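Setting up wrist-camera perception for drive handling with Tukik

Posted 26 Oct 2018

This guide covers the software side of getting a gripper to find and approach a hard drive in an open desktop case. It assumes you already have Tukik installed, the arm driver talking to it, and a hand-eye calibration you trust. If you are still on the calibration step, do that first. Everything below inherits its errors.

We use the Illés planner throughout. The steps should carry over to other planners, but the parameter names will be different.

1. Start with the fixture board

Don't go straight to the computer. Build your detectors against a fixture board, with each part held at a known place. You get clean views of the parts and a ground truth to check against, and the background stays put while you tune.

Create a new workspace and load the board model. Then add one detector per part type. For each one you need a mesh, a grasp frame and an approach axis. Keep the grasp frame on the part and not on the holder, or it will be wrong as soon as you move on to the case.
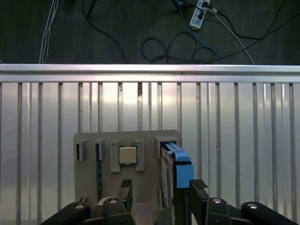 Fixture board from the wrist camera, with the processor in the middle and the drive module on the right.

Shiny metal is the usual source of trouble at this stage. A ribbed wall behind the board gives plenty of strong vertical edges, and the edge matcher will happily lock on to them. Set background_mask to the board outline plus a small margin. Fix the exposure by hand as well. With auto exposure on, the matcher scores drift as the arm moves and you end up tuning against a moving target.

Record 332 frames for each part, spread over the range of approach angles you expect to use. Keep 193 of them for tuning and the rest for checking. Don't mix the two sets.

2. Mask the gripper

The camera sees the fingers in every frame. Tukik needs to know which pixels belong to them, and a fixed mask only works if the fingers never move. Turn on dynamic_self_mask and point it at the gripper joint topic. The mask is then redrawn from the gripper model each time the joints change.

Check the mask with the overlay view at fully open, half closed and fully closed. If it lags behind the fingers, the joint messages and the images are not being stamped from the same clock. Fix the clock. Making the mask bigger hides the problem and costs you pixels you will want later.

3. Move to the open case

Load the case model, but treat it as a rough guide. Sheet metal will match the model fairly well. Cables will not be in it at all.

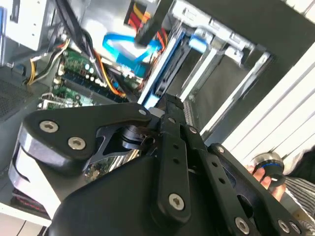
Reaching into the case, with the drive cage to the right of the cables.

Run the cage detector first and the drive detector second, with the search limited to the cage volume. This order matters. Searching the whole case for a drive gives false matches on memory slots and other long, narrow shapes.

If a person will be working near the case, add a keep-out volume on their side before you enable motion. Set it in the base frame so it doesn't travel with the arm. It does not replace your safety-rated stop, which should be wired separately from anything in this guide.

4. Deal with the cables

Illés has two ways to treat unmodelled points: hard obstacles or soft cost. Hard obstacles are safe but will often leave you with no path at all. Soft cost lets the planner pass close to a cable if the other routes are worse.

We use hard obstacles for anything the cage and board models explain, and soft cost for what is left over. Set soft_cost_weight to 2000 to begin with and lower it only if planning fails. Cap the approach speed in the same profile.

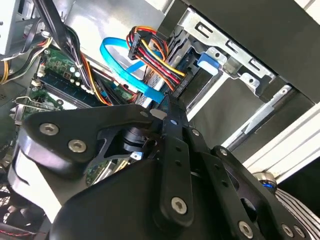 Burnau commented that soft cost was never enough on its own in their cell, and that they got better results by growing the leftover points by 4 mm before planning. They also replan halfway down the approach, as the first view misses whatever is hidden behind the fingers.

Both are worth trying. The growth setting is inflate_residual, and it is off by default. Replanning needs a pause point in the task file – put it before the fingers pass the top of the cage, while there is still room to back out.

5. Refine the pose before closing

The pose you get from a distance is good enough to plan with but not to grasp with. Add a refine step at the pause point, using only the drive detector and a narrow search window around the last estimate. For drives in a caddy, match on the caddy frame and the connector edge together. The caddy alone can fit in more than one position when part of it is hidden. 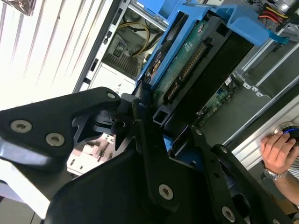
Set a limit on how far the refined pose may move from the planned one. If the limit is exceeded, the task should retreat along the approach axis and start again from the cage detector. Don't let it try to correct sideways inside the case.

6. Save the profile

Export the detectors, masks and planner settings as one profile and store it with the calibration file it was made with. When you recalibrate, rerun the check from step 1 on the fixture board before going back to the case.

The task files we used are in the Lultport repository under examples/drive. The December release of Tukik will rename background_mask to scene_mask, so search your profiles for it before you upgrade.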